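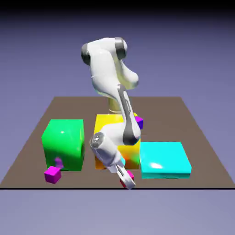 # Grilton Hastska monitor: seven months on my desk

30 Oct 2023

I bought the Hastska in March, after my old monitor began to flicker in the mornings. It cost me 253 pounds with delivery. I do page layout and small translation jobs at home, so I look at it for most of the day, and I wanted something calm for the eyes more than something fast for games.

## Putting it together

The stand comes in two pieces, a foot and a neck, and they join with one large screw that you turn by hand. The instructions have only drawings. I put the neck in the wrong way the first time and then the cable hole was facing me, but it comes out again without force.

Please measure your desk before you order. The foot is 30 cm deep and my desk is narrow, so the keyboard now sits closer to me than I like. Osaze Edet, who shares the office with me two days a week, took his monitor off the foot and put it on a Tveit wall bracket. The four holes at the back were in the right place for it. He had to buy longer screws.

## Colours

Out of the box everything was too blue. I changed the setting from "Cool" to "Neutral", lowered the brightness to a third, and after this I was content. White paper on the screen looks like white paper, which my old one could never do.

Strong colours stay well apart. The red, magenta and purple small cubes in the picture at the top are three clearly different colours on the Hastska, and on my old screen the magenta and the purple were nearly the same. Soft colours are more difficult. The taupe brown of the table under them goes a little green when I look from the side, and skin in portraits does the same. From the front I don't see it.

If you prepare colour for print, I would not trust this monitor alone. Calum Ritchie printed a brochure for me in summer and the dark blue came out heavier than I had expected. We made a second proof. Perhaps a better profile would help, but I have not bought a measuring device.

## Text

Text is sharp at normal size. At very small sizes the letters get a thin grey edge, mostly in spreadsheets. I made the text one step larger and have not thought about it since.

The surface is matt. I have a window on my left side and I can work until noon with the curtain open – with the old one I closed it at nine.

## Things I don't like

- The buttons are under the right corner and they all feel the same. I still switch the screen off when I want the menu.
- The power light is white and very bright. I put a bit of tape on it.
- It needs several seconds to wake up, and sometimes my windows have moved to the laptop by then.
- The speakers are only good for a warning sound. I use my small Statar ones.

## Service

In June a thin line appeared at the bottom. I wrote to Grilton, and a Mr Kinnear answered the next day and asked me to try another cable. He was right, it was the cable. They sent me a new one without payment, although it was shorter than the first.

## Would I buy it again?

Yes, for writing, layout and ordinary office work. For photographs I would save longer and look at the 500 pound class. My colleague Yoon-hee Yook has one of these for her retouching, and side by side the difference in the shadows is easy to see.

Four stars out of five. The missing star is for the buttons.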